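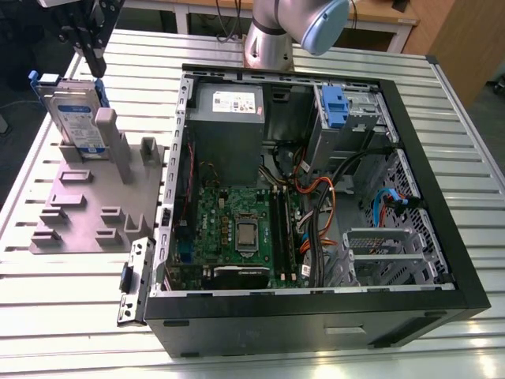

The Dell on its side, caddy parked in the fixture

11th July

Rules day! I have been putting this off all week and Embla finally sat me down with coffee and said we weren't getting up until the drive swap procedure fit on one page. The old one ran to 12 pages (I wrote most of it, so I can't complain) and I doubt a living soul has read past the part about badges.

We started with who is allowed inside the line while the arm has power. My draft said "trained personnel," and Embla asked me what that meant, and I said, well, you know, trained, and she just looked at me. So now there's a list with names on it, taped to the cabinet door, and if you aren't on it you stay behind the tape. Jinlong is on it. Åsmund Berge is on it. Åsmund Eide is not on it until he does his 2 hours with the stop button, and he took that pretty well considering he bought the tape.

Then speed. I wanted one slow speed for everything near an open case and Jinlong wanted two, one for the approach and one for contact. We went back and forth on this forever and he won, mostly by having better arguments. I also lost on gloves. Fine.
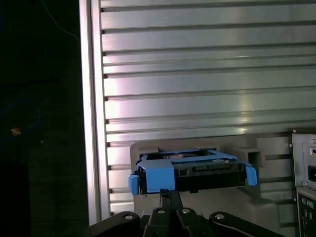 The part I really care about is the holding rule, and I fought for it. Once a drive is in the gripper, no hands go near it, period, and you don't reach in to "help" even if it looks a little off. I know the temptation! The caddy can sit a bit tilted in there, right side lower than the left, and with that row of pins out in the open my fingers just itch to straighten it. Nope. You press stop, you wait for the light, you call it out loud, and then you go in. Embla made me put "out loud" in capitals. She also wants the connector checked by eye after every single move, and we set the limit at 5 failed inserts per shift before the whole thing gets parked and somebody writes it up. Roald over at Haugen uses a lower number, but he has a bigger crew and I think he enjoys the paperwork.

Lunch was leftover noodles. Too salty.

Afternoon was the boring half, grounding and wrist straps and where the screws go. We agreed every case is unplugged and tagged before the side panel comes off, with the tag on the bench where anyone can read it. The Vurndale people want a signature too, so there's a box for that now. The page is getting crowded and I had to shrink the margins, which Embla pretended not to notice.

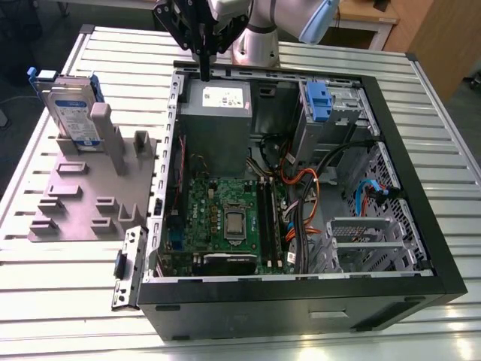
Gripper up by the power supply, drive standing in its slot

Still have to ask Roald if we can borrow his wording for the restart check, and I need to print 18 copies before the morning shift. The printer is out of toner again. Going to bed.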